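Stureditz Neighborhood Association
Minutes of the Regular Meeting, November

Present: Mwanaisha Ondieki (chair), Jinlong Long, Njoroge Waweru, Odair Fagundes. Apologies: Mwangi Kirui.

The meeting was called to order at 6:35 p.m. The minutes of the previous meeting were approved with one correction to the spelling of Athumani Street.

1. Block party supplies
Mr. Long reported on tableware for the spring block party. Members agreed to stop buying disposable cups and to use plastic tumblers in mixed colors, with pink, light blue and lime green to be included. The order is limited to 80 cups.
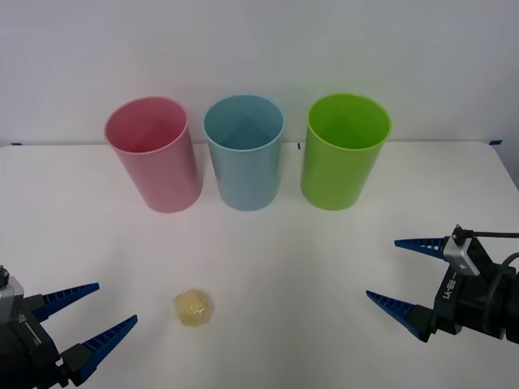

2. Footpath lighting
Mr. Waweru presented the quote from Dranden for new lamps between Athumani Street and the footbridge. The price is $907, including removal of the old fittings. Mr. Fagundes asked whether the lamps could be dimmed after 11 p.m. — two households have complained of glare. Mr. Waweru will put the question to Dranden in writing.
Motion to accept the quote, subject to a satisfactory answer: Long, seconded Fagundes. Carried.

3. Children's corner
The chair proposed a table of simple games for younger children at the block party. A ball toss was preferred to face painting, which caused long lines last time. Mr. Fagundes will write out the rules.

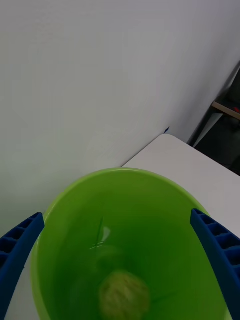 Item 3: green bowl and small ball.

4. Newsletter
The winter issue will run to 600 copies, printed by Skivus. Articles are due to Mr. Kirui by the last Sunday of the month. The chair asked that the parking notice appear on the front page, with the snow removal schedule directly under it.

5. Storage
The hall closet is to be cleared before the lighting work begins. Folding chairs will move to the upstairs landing. Mr. Long noted that tumblers do not stack well when mixed with other sizes and asked for a separate shelf. Agreed.
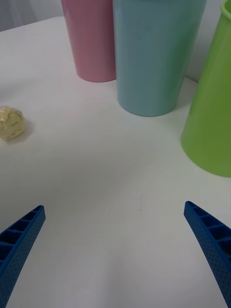
Item 5: tumblers, pink and light blue among the colors.

6. Other business
A grant application for $1,000 toward tree planting was approved for submission. Mr. Fagundes abstained.

The meeting adjourned at 7:50 p.m.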